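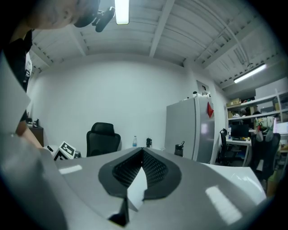

Prastirix Pages for Curious Children
Home > Everyday Things > The Cloth

What does a cloth do all day?

Somewhere in your home, probably hanging over a tap or squashed in a heap beside the sink, there is a cloth. It may not be a very handsome cloth. It may have a hole in it, or a stain from that time with the beetroot. But it does a lot of jobs in a day, and if you sit down with one and look at it properly (go and fetch one, we'll wait) you will find there is rather a lot going on.

First, what is it made of?

Pull your cloth gently between your fingers and hold it up to a window. If it is a woven cloth, you should see tiny threads, some going up and down and some going across, over and under and over and under, a bit like a basket. That is called weaving. If it looks more like lots of little loops holding hands, it has been knitted, even though you would need needles as thin as hairs to do it yourself.

Now try pulling it two ways. Pull a woven cloth straight along the threads and it hardly stretches at all. Pull it from corner to corner and it goes all wonky and long. The threads are sliding about and the little squares between them are turning into diamonds. Knitted cloth is stretchier altogether, and that's why your socks are knitted and your tea towels usually aren't.

In Clominwood there is an old weaving shed called Barbu Mill, and on the wall by the door they have a piece of plain tea towel cloth with a magnifying glass on a string. Somebody has counted the threads along one edge and written the answer on a card underneath: 418. Every single one of them had to be put in the right place on the loom before the weaving could even begin. We had a go at checking and lost our place at 200, so we are going to trust the card.

Why is a cloth so floppy?

Think of all the things on your kitchen table. A cup is the same shape whether you pick it up or put it down. So is a spoon. A cloth is different, because it changes shape every time anything touches it. Drop it and it lands in a heap. Pick the heap up and drop it again and you get a new heap, with its hills and valleys in different places. You could do that all afternoon and I don't suppose you would ever get exactly the same heap twice!

The floppiness comes from the threads. Each one is thin enough to bend very easily, and they aren't glued to each other, so they can all shuffle round a little. This is lovely when you want to wipe round a tap or poke into the corner of a shelf. It is less lovely when you want to fold the thing up neatly. When you pinch a cloth in the middle and lift, the rest hangs down in soft folds, and it can be quite a puzzle to find where the corners have gone.

Try this: lay a cloth flat, shut your eyes, and ask a friend to scrunch it into a ball. With your eyes still shut, try to find one corner, then run your fingers along the edge until you come to the next. The edge usually feels thicker, as it has been turned over and stitched down. That thick bit is called a hem, and it stops the outside threads from wandering off.

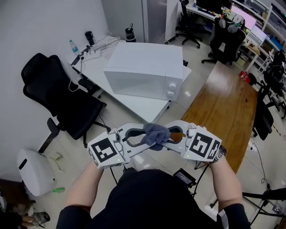
JOBS FOR A CLOTH

A cloth and a microwave

One place a cloth is very useful is the microwave. Bits of soup and porridge pop and spit in there, and if they are left they set as hard as paint. Ask a grown-up before you begin. They should switch it off at the wall, and if anything has just been cooked, it needs to cool down as well.

The front is the easy part. A cloth that is damp all over but doesn't drip when you hold it up will do nicely. If your microwave has round knobs, wrap the cloth around one finger and go gently round the edge of each, where the crumbs and sticky fingerprints collect. Then do the door, from the top to the bottom, so that any dribbles run down on to the bit you haven't wiped yet.

For the inside, fold the cloth in half, and then in half again. Now you have a thick pad with lots of clean sides hidden in it. Wipe with one side until it gets mucky, turn the pad over, and when both of those are dirty, open it out and fold it the other way. A cloth folded into quarters gives you eight clean faces if you're careful. A scrunched-up one can clean too, but you soon lose track of which part is which and start putting the porridge back.

A cloth and a puddle

Where does the water go when you mop up a spill? Between the threads there are tiny gaps, and the threads themselves are made of even tinier hairs, called fibres, with gaps between those. Water likes to creep into narrow spaces. It clings to the sides and pulls itself along, and it will even climb upwards a little way. The grown-up name for this is capillary action (say it "kuh-PILL-uh-ree").

You can watch it happening. Put a little water in a mug, hang one end of a dry cloth in it and let the other end dangle over a bowl standing lower down. Leave it alone while you have your lunch. The water will creep up the cloth, over the rim, and start to drip into the bowl. We used a mug holding 265 millilitres and a cotton cloth from the Sisolov market stall, and by four o'clock the bowl had a proper puddle in it. A thick cloth with loops, like a towel, can hold more water than a thin smooth one of the same size.

A cloth and a table

Before you wipe a table, have a look at what's on it. Bottles should have their lids on, and plugs and cables have to be kept well away from anything wet, so leave that end for a grown-up to sort out.

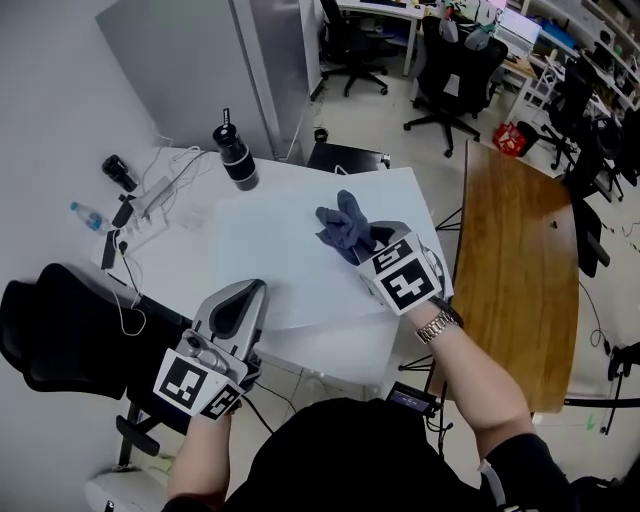

Then start at the far side and work back towards yourself. Big slow strokes are better than lots of little scrubby ones. Keep your hand flat on the cloth with your fingers spread out, and let each stroke go over a bit of the one before, the same way you would colour in a very large square. When you come to the edge, hold your other hand underneath to catch the crumbs.

If the table is made of wood, look for the lines in it. They're called the grain, and it's best to wipe along them. Don't leave water sitting on wood, either. Go over it with a dry cloth afterwards.

And when the cloth has finished?

Rinse it under the tap, squeeze it, and then twist it, one hand turning towards you and the other turning away. Shake it out flat and hang it up with as much of it spread out as you can manage. A cloth left in a damp ball stays wet in the middle for ages and begins to smell, and I expect you know that smell already. Very mucky ones go in the wash.

Words to remember
Fibre: a very thin hair of cotton, wool or something similar.
Weave: to make cloth by passing threads over and under each other.
Hem: an edge that has been folded over and sewn.
Grain: the pattern of lines in a piece of wood.

Next in Everyday Things: Why do spoons turn you upside down?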